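Washing and Shrinking of Cotton Cloth in Shared Laundry Rooms
Student project report, Textile Care course
Blackburn group, 2018-11-15

1. Why we chose this subject

Many students in our residence complain that their sheets and table covers become smaller after a few months. Some blame the machines and others blame the shops. In our group we wanted to know which part of the washing does the most harm, and if a student with little money can do something against it.

We began the work in June, when the laundry room in Conham house was quiet. The room has 2 washing machines and one dryer, and everybody uses the same programs.

2. Material and method

We bought plain cotton from a shop called Trurnimmont. The cloth was sold as "not pre-washed", and this was important for us. From it we cut 13 test pieces, and on each piece we marked a square with sides of 300 mm, using a laundry pen. The rest of the cloth we kept for repeating a test if something went wrong.

The pieces were divided into three groups. The first was washed cold and dried on a line. The second was washed warm and also dried on a line. The third was washed warm and then put in the dryer at the high setting. For all groups we used the same powder, Rorus, in the amount written on the box.

After drying, each piece rested overnight before we measured it. At first we measured immediately, but the numbers changed by the next morning, so we threw away those first results and started again. 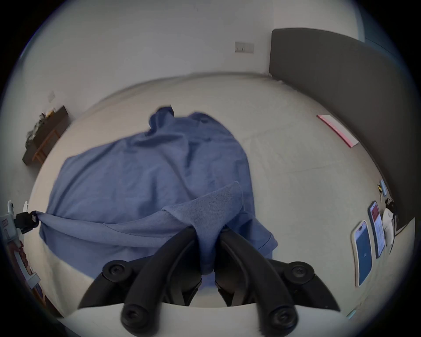
Measuring was more difficult than we expected. Cotton with many wrinkles looks shorter than it is, and if you pull it flat with the hands it becomes longer. We agreed to smooth each piece with the palm only, from the center to the sides, and never to iron it. One person measured and another person wrote the number without saying the previous one aloud.

3. Results

The line-dried pieces from the cold wash changed very little. The warm wash made a small difference in the long direction of the cloth and almost none in the other. The dryer group shrank the most, and one piece also lost its square shape - the corners were clearly not straight any more.

We also put a short list of questions on the laundry room door, and 70 residents answered. Most of them always use the dryer, also in summer. Only a few read the care label before the first wash.

4. Problems

The dryer does not show its temperature, so we can say "high setting" but we cannot give the degrees. We also tested only one kind of cotton. A thicker cloth, or one mixed with polyester, could behave in a different way.

5. What we would advise

Wash new cotton cold the first time and dry it on a line if there is space. If the dryer is necessary, take the cloth out while it is still a little damp. We have asked the residence office to put a second drying rack in Conham house, and we are waiting for the answer.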